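Two Arms on a Table: Notes for Session 3
Shared Workshop Evening Course, Build Your Own Bench Robot
Notes by Chinyere Ugwu, with corrections from Digby McKinnon, who would like it known there were many

Where we left off

Last session ended with both arms bolted down and pointing in directions their owners had not requested. If yours still does this, go back to the Session 2 sheet and redo the zeroing. Do it with the power off and one hand under the elbow. Gravity attends every class and has never once paid the fee.

The job for this session

Your arms have to move small black dishes between the tabletop and a raised shelf. It sounds like something a toddler could do. A toddler has had several years of full-time practice and comes with better sensors.

Each arm has its own base on its own side rail, so there are places only the left can reach comfortably, places only the right can, and a strip in the middle where they can both reach and therefore both break something. Mark the strip with masking tape before you write a single line of the motion file. In Leris, the control program we use, this is called the shared zone. Digby calls it the deductible.
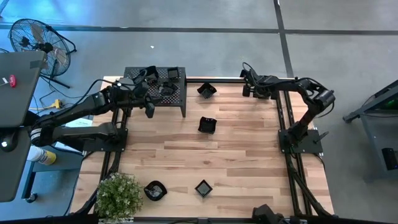
Set the speed limit in the shared zone to 79 and leave it there. The number is out of Leris's own units, which correspond to nothing in physics, but 79 is slow enough that you can get to the stop button while still holding a coffee. The default is 496. Titilayo Haruna tried the default in the first week, and we now own a box of spare fingertips.

Cables

Bend each arm through its full range by hand and watch the cable the whole time. You want a loop big enough to let the wrist turn and small enough that it doesn't go fishing for dishes. A cable that behaves at the elbow's low position may snag at the high one. Tie it, move it, swear mildly, cut the tie, tie it again. Budget an evening.

Picking things up

Dishes with a rim are kinder than dishes without. Bring one finger inside the rim and one outside, close slowly, and lift straight up before you go sideways. Going sideways first is called sweeping and is a different course.

A square dish turned with a corner toward the gripper is the awkward case. You have two choices:

1. Turn the wrist to match a flat side, then grip.
2. Nudge the dish straight with the back of the finger, then grip.

The first is correct. The second is what everyone does at nine at night. If you go with the second, record where the dish ended up before you send the next move, or the arm will very politely pick up air.

Round ones don't care about angle, but they roll their weight toward whichever finger arrives first. Check that both fingers close at the same rate.
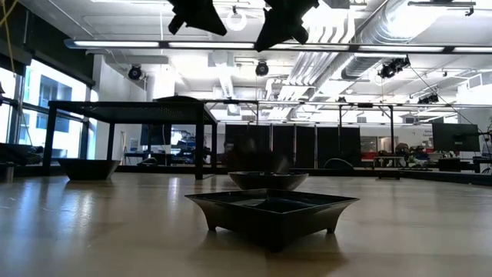 Fig. 2. Square bowl turned corner-first, with a rounded one directly behind it.

Height is the other thing. Teach the shelf height and the table height as separate values, and add a clearance move between them. Adaeze Danladi left hers out to save time, and the Mivach stand she was using has had a lean ever since.

For next time

Tape down your shared zone. Write a motion file that moves one dish from table to shelf and back, one arm only. Run it 3 times without touching anything, including the file. Bring the log, even if it's embarrassing, and a spare fuse.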